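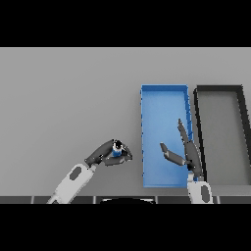
换记账软件这件事,我拖了一年多

2021-03-23

去年11月我把家里的账从Carkum搬到了Miser,到现在用了几个月,写一下过程,给想换的人参考。

先说为什么换。Carkum我用了很久,功能够用,问题出在同步。手机上记一笔,电脑上要等很长时间才看得到,有时候同一笔会出现两次。买菜这种小数目重复了我看不出来,月底对账总差几十块,要翻半个晚上。后来它改了收费方式,原来免费的导出功能放到了付费版里。我交了一个月的钱,把数据全部导出来,然后就没再续。

导出的文件是一张大表,一共3,568条记录。最早的一条是搬家那个月买的拖把和垃圾桶。我本来想原样导入新软件,试了一次,分类全乱了。Carkum允许一条记录挂好几个标签,Miser只认一个分类,多出来的标签会被塞进备注栏,一眼看过去全是逗号。

于是只能自己清理。我的做法是先按商户名排序,同一家店的记录集中在一起,分类一次改完。超市、加油站、药店这些改得很快。麻烦的是网购,商户名都一样,买的东西从猫砂到灯泡什么都有。网购的我最后没有细分,统一放进“日用”,金额超过两百的才单独拿出来看。这样前后花了3个晚上。

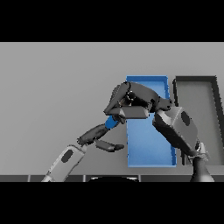
清理的时候删掉了不少。重复的、金额为零的、自己给自己转账的,都没有留。转账要特别注意,从储蓄卡转到信用卡还款,在旧软件里算一笔支出,刷卡消费又算一笔,等于记了两遍。我以前一直觉得每个月花得比想的多,有一部分原因就在这里。删完剩2,391条,导入Miser没有再报错。

Miser的界面比较简陋,字偏小,报表只有柱状图和一张按月的表。我觉得够了。它有一个地方我很喜欢:预算可以跨月结转。比如买书的预算这个月没用完,下个月自动加上去。Carkum也有预算,但到月底就清零,我常常在最后两天为了不浪费额度去买点什么,想想挺傻的。

缺点也有。第一,不支持拍小票,全部要手输。第二,定期支出只能设成每月,像车险这种一年一次的,得自己记着。我现在的办法是把车险除以十二,每个月存进一个单独的账户,到期一次转出来。第三,多币种做得很差。我偶尔在Hollenstein的网店买咖啡滤纸,结算是外币,汇率要自己填,填错了整个月的合计都会跟着变。

说一下现在的习惯。每天晚上洗完碗以后记账,五分钟左右。白天花的钱不当场记,小票放在玄关的碗里,晚上一起处理。没有小票的就看手机支付记录。漏一天没关系,漏三天以上我基本就想不起来了,这时候直接记一笔“不明”,不去追。上个月“不明”一共是769块,有点多,主要是Starkton那个周末集市,摊位都收现金。

分类我也减了。以前有三十多个,光吃饭就分早餐、午餐、外卖、聚餐、零食。现在只有十一个,吃饭分在家和在外两种。分得太细的时候,每记一笔都要想一下该放哪儿,时间长了就不愿意记。

上一篇提到要换软件,下面有几条留言,其中一条比较长,我贴过来。

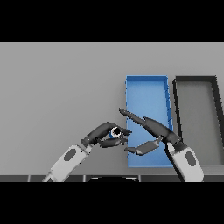
小满:我也是从Carkum搬出来的,没用别的软件,直接用电子表格。一行一笔,日期、金额、分类、备注,四列就够。公式是网上抄的,月底自动汇总。好处是不用担心哪天又改收费。坏处是手机上输入很难受,格子太小老点错。我想问的是,旧数据真的有必要全搬吗?我只留了最近一年的,再往前的存了个压缩包,到现在一次也没打开过。

这个问题我也想过。搬完以后我翻旧账的次数确实很少,用得上的只有两回,一回是查热水器哪年买的,一回是比较前后两年的暖气费。如果只是为了这个,留着导出的那张表也能查到。要是再来一次,我大概会只搬两年。

Miser的年费五月到期,到时候再看续不续。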